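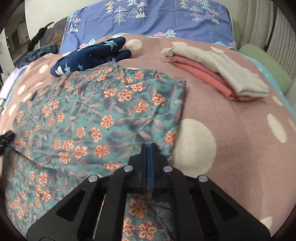
What should count as a finished recording when someone folds laundry with a hand-held gripper?

One where the fold is completed, both fingertips stay in view at every contact, and the person holding the tool has written down what went wrong. That is the working definition in the Estow Practice Guide, released today by Mendis and free for anyone to use.

Home | News | Guides | Contact

March 20, 2025
By Malathi Bhat

Filed under: Standards & Good Practice

Mendis is delighted to publish version 2 of the Estow Practice Guide, a set of 11 rules for teams that record household tasks with hand-held grippers. The first version came out in January, and the response was terrific – readers sent in 688 comments, many of them from people who do the folding themselves!

The new text was tested on 3485 recordings made in ordinary homes. Beds, patterned sheets, pillows and stacks of clothes all stay as the household keeps them. Rule 4 says so plainly: do not clear a room to make it look like a lab. Printed fabric on printed bedding is welcome, and the guide asks teams to log it.

"We had a long argument over florals on polka dots," said Kamala Krishnan, lead editor of the guide. "I wanted them in from the start. People sleep on polka dots, and a robot that will work in their bedroom had better be ready for that."

Other changes cover grip and consent. Fingers should press on cloth only as hard as the fold needs, and a slip is kept in the recording and marked. Everyone living in the home must agree before work begins, including to any view through an open doorway, and can withdraw a recording later without giving a reason.

Poojary and Avton have both adopted the guide for their home projects, and Avton has written a checklist to go with it (one page, large print, made to be taped inside a kit lid).

Comments on the new version are open now. The editors would especially love to hear about fitted sheets, which still have no rule of their own.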